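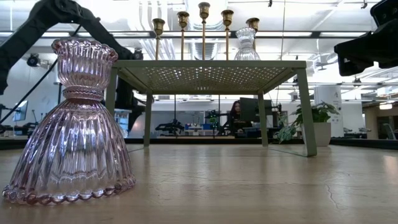

What does a grasp planner do when an object is made of clear glass? It stops trusting the depth reading at that spot and works from the object's outline in the color image, along with whatever shape it already has on file.

Sostent is a grasp planning and motion checking package for two-arm robot cells. It takes color and depth images, finds the objects on a work surface, and sends a list of ranked grasps to the arm controller. It was first written at Curbridge as an add-on to an older planner called Jacobs, and became a separate package when the two no longer shared a scene format.

Overview

Most depth cameras do poorly with glass and polished metal. Light passes through the first and bounces off the second, so the depth image has holes or false surfaces where the object should be. Sostent marks these areas as unknown instead of empty. The motion checker then treats unknown space as blocked until a second view clears it.

Tall, thin objects such as candlesticks are handled by a separate routine. It looks for a stem, fits a line through it, and places the grasp below the heaviest part. When several stems stand close together, the routine checks the width of the open fingers against each gap and drops any grasp that would touch a neighbor.

Two-arm operation

Each arm has its own planner, and both read from one shared map. Before moving, an arm reserves the space it will sweep through. The other arm may plan through reserved space but can't enter it until the reservation ends. Release 11 added a timeout, after users reported arms waiting on each other forever.

Testing

The package comes with a test set of 426 recorded scenes, of which 110 contain at least one transparent object. A full run takes almost 31 minutes on a desktop computer. Results are written to a plain text log.

Limitations

Sostent does not estimate weight, and it has no model of how easily an object breaks. Grip force must be set by the user. Stacked glass is often read as a single object. Kenulen, a companion viewer, can be used to split such objects by hand before planning.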